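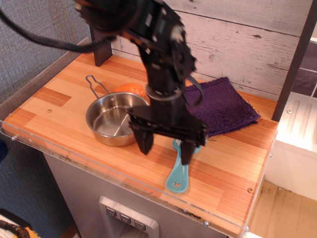
Ticket 208: Reset procedure not followed between manipulation trials
Site: Trellmont, kitchen cell 2
Opened by: Raquel Macedo
Priority: Medium
Status: Pending verification

Summary of issue
During the August review, 25 trials recorded in kitchen cell 2 were returned by the Nogueira quality desk. The reviewers could not confirm that each trial began from the layout written on its task card. The operating rule at this site requires that the starting layout be checked against the card before motion is enabled. In the returned trials the check box had been marked, but the time stamp on the check was later than the first motion command.

Affected procedure
Kendura Work Rule, section on scene reset. The current text reads: "The operator shall place all items according to the card, withdraw both hands from the work area, and confirm the layout on the station screen before releasing the arm."

Initial response, 9:40 a.m.
The station software (Flono) was examined first. It accepts a confirmation at any point before the trial is saved. It should refuse to start until the confirmation has been received. The arm controller showed no faults, and the stop button passed its test.

Second response, 11:15 a.m.
The written rule was then compared with practice at the station. Operators reported that the cards name the items but do not say how they are to lie. With the pan on the left of the counter, the carrot behind it and the towel folded on the right, two operators could both claim a correct layout and still have the pan handle pointing in different directions. The cards must state orientation as well as position.
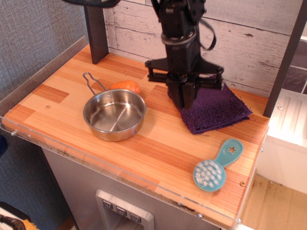 Clearance above soft items is covered by a separate paragraph of the rule and was reviewed under the same ticket. The paragraph sets a minimum height for rigid items only. Fabric is not mentioned, although the fingers routinely work as close to it as they do here, with their tips nearly touching the folded purple towel. Until the text is amended, operators are to use reduced speed for any approach to cloth.

Actions assigned
1. Flono: block trial start until layout confirmation is received. Assigned to software support.
2. Task cards: add orientation for every item with a handle. Assigned to R. Macedo.
3. Work rule: add fabric to the clearance paragraph. Draft sent to the Nogueira quality desk for comment.
4. Returned trials: keep in the archive, marked "layout unconfirmed." Do not delete.

Update, 3:30 p.m.
Action 1 has been installed on the cell 2 station. A start request made without confirmation was refused and logged. Actions 2 and 3 remain open. The ticket will be closed when the revised cards have been posted at the station and signed by each operator.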